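Keeping Records and CDs Clean at Home

Wash new and secondhand records before the first play.

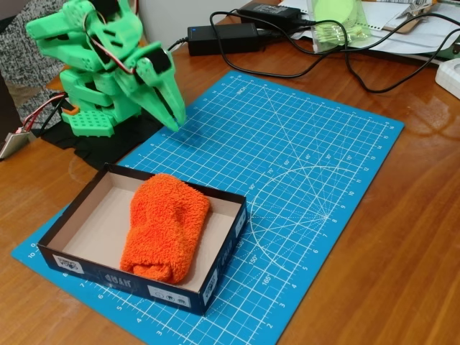

Use distilled water with 2 drops of dish soap, and keep the label dry. Wipe along the grooves with a soft cloth, then rinse and stand the record in a dish rack overnight.

CDs are wiped from the center out, never in circles.

Store LPs upright. A shelf packed with 119 of them is heavy, so screw it to the wall. Paper sleeves shed dust; I switched to Hoshino poly sleeves last November and bought a box of 300.

Soundtrack box sets go flat, two high at most.

Updated July 2, 2018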